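Skikari: Harvest Edition (PC, boxed)
Developer: Honkanen
Genre: Farming / crafting / town sim
Players: 1 to 2 (local only)
Condition: New, sealed
Reviewed for the shop by Oleksandra Zakharchenko
Page last updated 15/09/2024

About the game

Skikari puts you in charge of a run-down orchard on the edge of Branville, a lake town with a ferry, a general store and a mayor who wants favors. You clear brush, plant trees, sell fruit and slowly fix up the place. If you have played any farming game in the last few years, you already know how your first evening will go.

The box promises "a living valley where every choice matters." I put a lot of hours into it and I would like to know which choices those were. I skipped the mayor's first big request to see what would happen. He asked me again the next morning, in the same words, and kept asking until I gave in.

The farming part is better than the talk around it. Trees take real time to grow, pruning changes what you pick later, and frost can wipe out a lazy player's crop in March. That last bit annoyed me and I still think it's the best idea in the game. 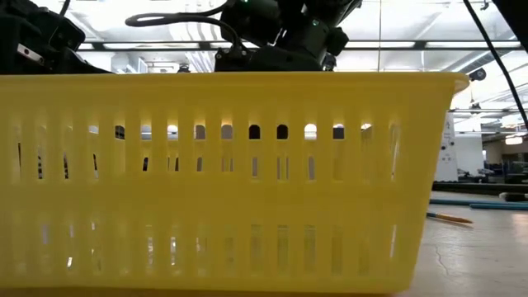

What's in the Harvest Edition

- The base game on disc, plus a download code for the same thing
- The Vosotine expansion, which adds a second island
- A cloth map of Branville
- 4 outfits for your character
- A soundtrack code with 11 tracks

The outfits do nothing except change your clothes. The map is nice enough, though it shows only the town and leaves out the orchard, where you spend most of your time. If you don't care about the extras, the standard edition plus Vosotine bought separately comes out a little cheaper when it's on sale.

Is Vosotine worth it?

Depends how much patience you have left by then. The island opens once you repair the ferry, and the ferry needs a pile of lumber that takes almost 11 hours of play to gather unless you plan for it. Once there, you get beekeeping, a few new neighbors and a small mine. The mine feels borrowed from some other game. The bees are good. Hives near the plum trees raise your fruit quality, and moving them between seasons gave me something to think about at last. 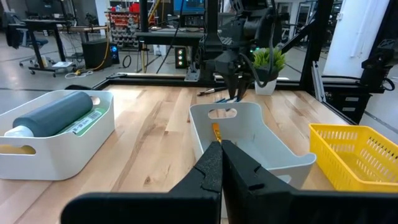 The crafting menu is still a mess on the island, too. Recipes are sorted by the order you learned them, so a fence post sits between a jam and a hat. Honkanen says a patch has improved this. I have played the patched version, and what it added was a search box.

Playing with a second person

Local co-op works, with a split screen and a shared wallet. The second player can't talk to townsfolk or start quests, so expect them to do a lot of watering. There is no online play and I wouldn't buy it hoping for some.

Before you order

Use a controller if you have one. Mouse control is fine for planting and clumsy for fishing. Saves happen only when you go to bed, and I lost a full day of picking to a crash, so turn in early if the game starts to stutter.

The disc holds an older build, and a large update downloads the first time you run it. People with slow connections should know that going in. The download code works once and we can't take back a box with a broken seal.

Also in stock: Skikari standard edition, Vosotine expansion (code only)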